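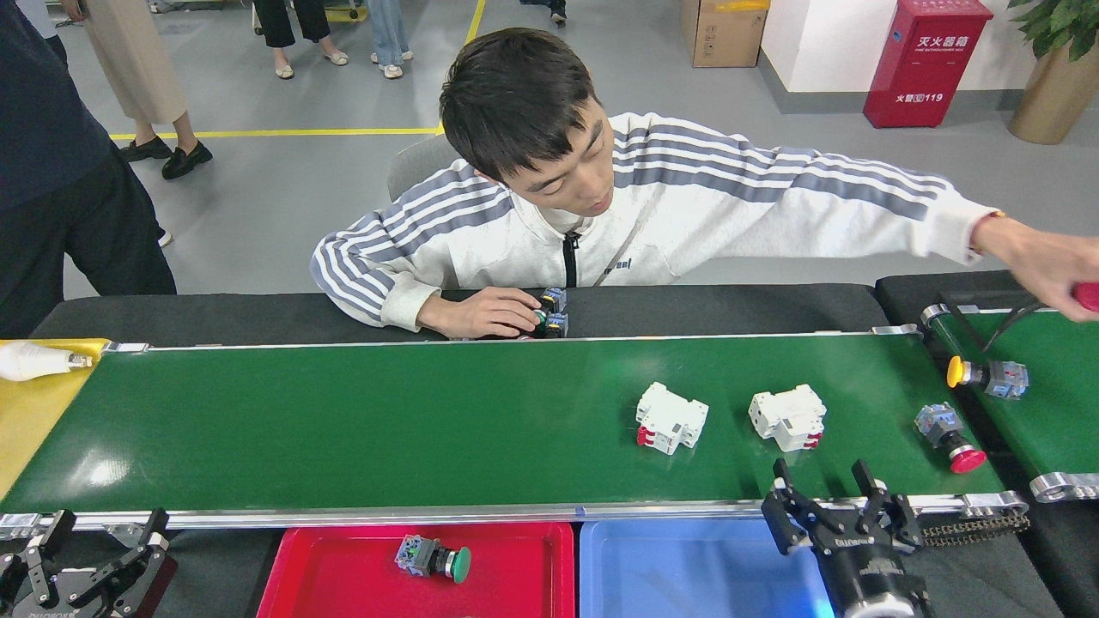 Sorting line (training)

Print this article | E-mail this article

A training sorting line is a small belt conveyor, or a pair of conveyors, used in technical colleges and works schools to teach the handling and sorting of small electrical parts. Learners pick components from the belt and place them in trays according to type or colour. The equipment is a reduced form of the lines found in warehouses and assembly plants, and is normally low enough to be worked from a chair.

Construction

The belt is most often green, with a smooth surface against which pale and brightly coloured parts show clearly. It runs over end rollers held in brackets, between rails that are commonly of aluminium. Where two conveyors are used, the second may be set at an angle to the first, so that parts change direction as they pass from one to the other. Some drives use a chain, which in a teaching setting should be guarded or kept clear of sleeves and bracelets.

Trays stand along the near edge of the belt. Red and blue are usual, and the meaning given to each colour is decided by the instructor – there is no general rule.

Parts handled

The parts are chosen for differences that can be seen at once. Push-button switches are widely used, as they are made with heads in several colours, among them red, green and yellow, and in several shapes. The mushroom head, broad and rounded, is associated with stop controls. Miniature circuit breakers, usually in white casings, are included as a contrast in size and outline. Lamps and indicator units may be added in later exercises.

Most parts do not stand upright on a moving belt and are sorted lying on their sides. Learners are therefore taught to recognise a switch from its body as well as from its head.

Use in teaching

In the Bulima course, written by Jeanie Rutherford, a session lasts 60 minutes and begins with 15 minutes at a stationary belt. Sorting by colour comes first, followed by sorting by type. Mixed batches are left until May, when learners also begin to record their errors. The Halliday workshop keeps a stock of almost 1,000 parts for the course.

Cameron Sutherland's handbook for instructors advises that trays be emptied between batches and that damaged switches be withdrawn – a cracked housing is easily mistaken for a separate type.

See also: Belt conveyor; Push-button; Circuit breaker

Last revised Sunday, November 1, 2020

Shares: 15 | Comments: 0

This site uses cookies. By continuing to browse you agree to our use of cookies. Accept | Settings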